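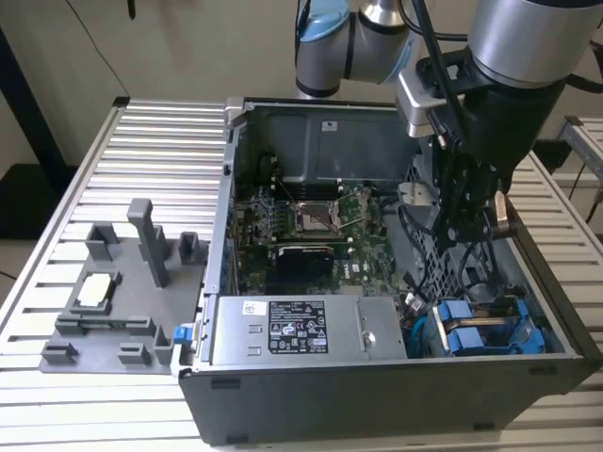
3. What happens to the old office desktops

3.1 Why people hold on to them

The survey covered 39 small offices: dentists, insurance agents, two print shops, a feed store. Between them, 637 desktop computers that were no longer on anyone's desk. Not thrown out either. Mostly in closets. The earlier work on household storage (see Section 2) talks about "drawer phones," and the office closet is the same thing with bigger boxes.

We asked the person in charge of buying equipment why each machine was still there. Answers were free text, sorted later by the first author and checked by Correa. The largest group was worry about data on the drive. Next came "might need it," usually with no idea for what. Third was plain not knowing who takes them. Cost of disposal came up less than we expected going in, and mostly from offices outside the city, where the nearest drop-off is a long drive and only open weekday mornings.

Data worry deserves a bit more space. Most of the people who gave this answer knew the drive could be wiped or pulled. They had not done it. One office manager told us the previous tech had left a stack of machines "all ready to go" and she did not believe him. So they stayed. Another office had pulled every drive, put them in a shoebox, locked the shoebox in a file cabinet, and then kept the computers anyway. Asked why, the owner said the room wasn't needed for anything else.

"Might need it" is harder to code. Some of these were real plans, e.g. a spare for tax season, or one machine kept to run an old label program. We counted those as planned reuse only if the respondent could name the job. Everything else went to general holding. This is a judgment call and Luik disagreed on a number of cases, settled by talking it over.

3.2 Parts and what they are worth

The full-size tower is still the most common shape in the closets, though newer purchases are nearly all small-form boxes. For reuse the tower is the better one to find. With the side panel off, the motherboard, memory slots and expansion cards can be got at in one place (Figure 1). A CPU socket may be empty by the time a machine is sorted, which lowers what a buyer will pay but doesn't make the rest worthless. Case, board and any cards are priced seperately by most of the resellers we spoke to.

Memory and drives hold value best. Power supplies, poorly. Several resellers won't take them loose at all. Cases go for scrap metal weight. Cables get weighed with the mixed scrap unless someone has the patience to sort them, and on a busy day no one does.

Of the closet machines, 107 were offered to us for follow-up. We passed them to two resellers, Grornov and Čierny, and asked each for a price on the whole machine and on the parts. The two did not agree with each other very often. Grornov bid higher on complete towers and has a steady school customer for them. Čierny bid by part and left the case out. For the owner the difference is small on any single machine, and most said they would take the lower bid if it came with pickup. Pickup mattered more than price in nearly every interview. We should have asked about it in the first survey form and did not.

3.3 Timing

Offers came in mostly during February, slow season for the resellers and the time a lot of offices clean up before taxes. A summer round might look different. Prices for used memory also move during the year so the two bids should be read as bids for that month only.

Age at hand-over is a problem too. Purchase records were patchy. Where there was a receipt we used it; where there wasn't we used the date on the asset sticker, or the owners memory. Owner memory runs short. People think a computer is newer than it is, and in the cases with both a receipt and a guess the guess was nearly always the later date. No correction applied here.

3.4 Limits

Small offices only. No hospitals, no school districts, none of the places with a contract that sends everything back at the end of the lease. Nine offices that got the form never answered, and these may be the ones with the fullest closets, or the emptiest. The sort of reasons in 3.1 rests on what people said to a stranger with a clipboard.

Related items

Correa, L. Drawer phones and other things we keep
Luik, E. Who picks it up? Collection days in three rural counties
The Numuto tag system for office equipment: a short review
Asset stickers and missing receipts (working paper)
Ralport price lists for used memory, notes on use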